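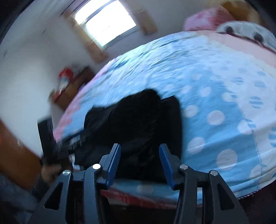
By Alcides Huaranga
Reading time: 5 minutes
Print this page | E-mail this page

# Jakidham: clothes on beds, two hands

Welcome, and thank you for reading the card before downloading the files. I know how tempting it is to go straight for the data, and I have done it myself more often than I should admit, but there are some things in here that will save you an afternoon.

Jakidham is a collection of 406 short recordings of one very ordinary job: dealing with clothes that have been left on a bed. People carried out the job with hand-held grippers, one in each hand, in bedrooms that were in daily use. I started it after a long argument with a friend about whether a machine could be trusted with the laundry yet. My answer then was "nearly", and having spent most of a winter on the question I would now say "not in my house, but come back and ask me again".

## Why beds?

Most of the folding work I had read before starting this was done on a table, with a flat top and plain surroundings, and some of it is very good. But I fold on the bed, my mother folds on the bed, and I suspect a great many of you do too. A bed is soft, so it gives when you press on it. It has a sheet of its own, which a gripper will happily pinch along with the shirt. And the sheet is very often patterned - dots, stripes, pink borders, whatever was on offer that year - so a model that has learned to look for edges finds them everywhere.

Dark clothes are the other half of the trouble. A black garment in a heap shows very little of its folds, and it can be hard even for a person looking at a still picture to say where the sleeve is, or whether there is a sleeve at all. I have left plenty of these in on purpose.

## What is in the release

- **Recordings:** 406 in total, of which 315 are for training. The rest are held back for testing and live in their own folder.
- **Views:** one from each gripper. The other gripper comes in and out of view, often with the hand that is holding it.
- **Notes:** a plain text line for each recording, saying what the person had been asked to do.
- **Rooms:** 13 bedrooms, listed by number only. Please don't try to work out whose they are.

The data is split by room, so no bedroom in the training folder turns up in the test folder. An early version was split at random and gave lovely scores that meant very little, and I am still slightly embarrassed by it.

## The jobs

There are four kinds of task, and the names in the notes are short ones:

1. `spread` - open out a bunched item until it lies more or less flat
2. `fold` - fold an item that is already flat
3. `gather` - pick the item up and move it to another part of the bed
4. `clear` - take everything off the sheet and put it in one pile

You will find `spread` is the hardest by a long way. With your own fingers you would feel for a hem and give it a shake, hardly thinking. With two pads and no sense of touch you have to find the hem by eye, and it is usually underneath.

## Things to know before you train

Fast movements blur. I kept the blurred stretches because throwing them away would also have thrown away most of the grabbing and shaking, and that is where the skill seems to be. The lens is a wide one, so a straight mattress edge may come out as a curve, and walls and windows can lean at odd angles when the wrist turns. Bright windows burn out to white in a fair number of rooms. If your method needs tidy lighting, the `evening` folder is a gentler place to begin.

Please don't treat the end of a recording as a success. Some folds are poor, and I have marked the ones I noticed, though I'm sure I missed a few.

## So, can they do it yet?

I trained a small baseline, called Palomino, on the training folder. On flat, light-coloured shirts it does a decent fold, slowly, and I was more pleased than I can say the first time it managed one. Give it a bunched black top on a spotted sheet and it will quite often take a firm hold of the sheet. I spent one whole Saturday watching it try to fold a bed.

I don't find that discouraging. It does mean that anybody promising you a laundry robot by next February ought to be asked what colour the clothes were.

## Getting started

Unpack the archive, then run:

 python check_files.py --root jakidham

It will tell you if anything went missing on the way. The loader expects the folders to keep their original names, so do resist the urge to tidy them.

Corrections are very welcome, particularly to the task notes, which I typed myself, late in the evening, with a cup of tea going cold beside me.

**Related**

- Flerer: cups, bowls and the washing-up rack
- Indier: sorting small parts at a workshop bench
- Palomino baseline: settings and known faults
- Changes to the Jakidham room split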